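About Kulara Football Club

Kulara is a small football club for boys, girls and adults. We started with one team and a rented field behind the Vieira bus depot. Today we have 157 registered players, from the under-8 group to the women's first team, which plays in the second regional division.

Our head coach is Sofia Arruda. She played as a left back for many years and joined us after she got her coaching license. Kai-wen Lo is responsible for the youth teams and also for the goalkeepers of all ages. Both of them are at the field on most evenings, and parents are welcome to speak with them after training.

We train on 2 fields. The main one has natural grass and is closed in January so the ground can rest. The smaller one has artificial grass and lights – it is used by the youngest groups until 7 p.m. and after that by the adults.

Every March we hold the Tandus Cup, a tournament for under-12 teams. Last time 200 children took part, and the final between Ellent and our own team was decided by penalties. We lost it, but our goalkeeper stopped 3 of them and received the prize for best player.
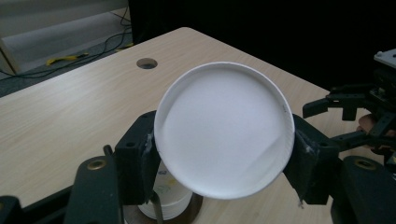
Can my child try a training before joining?
New players may come to three trainings without paying. Please write to the club office first, so the coach of the right age group knows your child is coming. Shin guards are necessary from the first day, and we can lend a pair if you do not have them.

The office is open on training days from 5 p.m.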